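Home Research Publications People Archive Contact

3.2 Upright holders on shared work tables

The second group of objects in the survey consists of holders with a round metal base and a single vertical rod. Such holders are common in offices, kitchens and reception areas, where they carry paper rolls, notices or small trays. They take up little room on the table, but the base is shallow and the rod places much of the holder's height above a narrow point of support. Kettle and Heywood, in their earlier work on the Farnley rooms, treated these holders as fixed furniture. In the present study they are treated as movable items, as users in all 4 rooms reported shifting them at least once during a working day.

The tables at the Catterall site have a pale wood-grain top, selected by the building office when the rooms were refitted. Figure 3 shows the type of base under discussion, in two views. 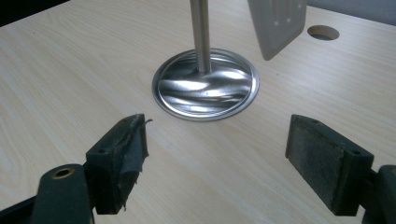 Participants were asked where on the table they would expect to find a holder of this kind and where they would prefer to have it. Of the 39 people who answered, most named the far side of the table as the expected position. Preferences were more divided. Those who wrote by hand wanted the holder well away from the front edge, while those who sorted mail or parts wanted it within reach of a seated person. Several asked that it be kept clear of cable openings – a point also raised by Karimi in his notes on the Hokach offices – so that cords could be passed through without lifting or moving anything.

The finish of the base drew more comment than had been expected. A polished disc reflects the light and the surroundings, and some participants found this distracting during close work. Others valued the same quality, saying that a bright rim was easy to find on a light table. No participant objected to the brushed finish of the rod. 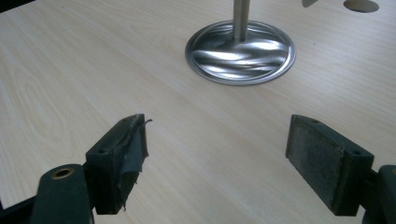
Cleaning staff were interviewed separately. Their chief concern was the raised rim, where dust and crumbs collect and a flat cloth does not reach well. Bellamy suggests that bases of this shape be wiped in a circle from the rod outward, and this method was adopted at Catterall in October. Staff also asked for an agreed position to which each holder could be returned after the table had been wiped. In the absence of one, holders drifted toward the wall over a period of roughly 14 working days, and users then pulled them forward again.

The placement rule used in the remainder of the study was drawn up with Alcaraz. The base is to rest fully on the tabletop, with no part of the rim over an opening, and there must be enough clear surface in front of it for an open letter-size folder. Smaller items may be stored behind the holder or to one side. The rule says nothing about the height of the rod, which differed between rooms and is considered with the hanging fixtures in Section 4.

Figure 3. Round metal base with vertical rod on a light wood-grain tabletop, two views.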